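# About Podstead
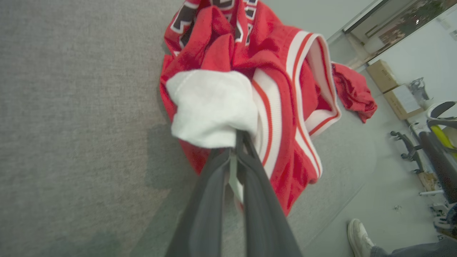 *Gripper closing on a red shirt, on the carpet at Podstead.*

Podstead is a shared workshop in Lullden. Members build robots and other automatic machines here, mostly from parts they have bought second-hand, printed, or cut themselves. We have two rooms on the first floor of a former office building and a lock-up at the back for anything that makes dust. It is a members' workshop and not a business, although a few members have gone on to do paid work with what they learned.

We started in a garage. Four of us were each building an arm at home and each had the same problem, which was that a robot arm takes up far more of a house than you expect. We rented the first room one September and moved in with two benches and a borrowed bandsaw. The second room came a year later, when the firm across the landing moved out and left the carpet and most of its shelving behind.

## What we build

Most of the work at the moment is on Tristico, our shared project. Tristico is an arm that picks up clothes from the floor. It has a two-finger gripper with a small camera mounted close to it, so that the control program can see roughly what the fingers see. Everything else about it has changed at least twice.

Clothes were chosen because every member has some, and because they are hard. A block of wood stays the same shape when you take hold of it. A shirt does not, and a heap of shirts can look like one object or five. The gripper has to find a fold it can pinch, close on it without scraping the floor, and lift without dragging half the pile along. Thin sports fabric slides over itself. Thick ribbed cuffs spring open again if the fingers close too slowly. We keep a bag of old clothes for this and are always glad of more, provided they are clean.

We write down every attempt. The logbook for the current gripper stands at 1,672 attempts, of which 1,517 were on the carpet and the rest on the bench. The bench is easier. We moved to the floor early on as that is where clothes end up in a house, and the numbers dropped straight away. They have come back up since the inner pads were changed, but carpet is still where most of the failures happen.

The second project is Quinlan, which is a feeder for the small lathe. It loads bar stock and stops the machine if a piece sits crooked. It is much less interesting to watch than Tristico and much more reliable. Members who want to learn about limit switches and interlocks usually begin with Quinlan, and the wiring diagram is pinned up next to it.

There are also members' own builds, which come and go. Recent ones include a curtain opener, a plotter for large drawings, a seed sorter and a camera slider. You do not have to work on the shared projects to be a member.

## The rooms

The front room is for electronics, assembly and testing. It has six benches, soldering irons, two bench supplies, an oscilloscope and the 3D printers. Testing on the floor is done at the window end, and the area in use is marked with tape while an arm is powered.

The back room has the lathe, the pillar drill, hand tools and storage. Each member gets one shelf. Projects too big for a shelf can stay in the lock-up for a month, or longer by arrangement.

Sawing and sanding are done in the lock-up only. The extraction there is good enough for wood and plastics. We do not have the ventilation for spray painting or resin work, and members who need those do them elsewhere.

## How it runs

Podstead is paid for by its members. The monthly fee covers rent, power, insurance and shared consumables such as solder, cable ties and common screws. Filament and bar stock are paid for as you use them, by weight, and written in the book by the door.

We keep membership at 30 people. That is what the rooms will take without people queuing for a bench. When a place comes free it goes to the next person on the list. The wait varies, and has been anything from a few weeks to most of a year.

Members have a key and can come in at any hour, but the lathe and the drill are not used after 9 pm. Powered arms are never left running alone. There is a stop button at each end of the test area and a third on a long lead, and whoever is testing keeps the third one in reach.

New members have an induction on the machines they want to use. The lathe induction takes an evening. The one for the arms is shorter and mostly covers where to stand, how to stop the arm, and how to write up an attempt so that someone else can make sense of it.

## What we share

The drawings for the Tristico gripper are free to copy, including the fingers and the pads. The control code is free as well, though it is written for our own motor boards and will need changing for others. Parts for one gripper cost us £340 the first time, including mistakes. The second was a good deal cheaper.

We do not sell kits or take on commissions.

## Visiting

The workshop is open to visitors one evening a month from 7 pm. There is no charge and you do not need to book unless you are bringing a group, in which case the limit is 10. Children are welcome with an adult. Please wear closed shoes.

The entrance is at the side of the building, up one flight of stairs. There is a goods lift for anyone who cannot manage the stairs, and a member will come down to work it if you ring the bell marked Podstead. Parking at the front belongs to the dentist until 6 pm.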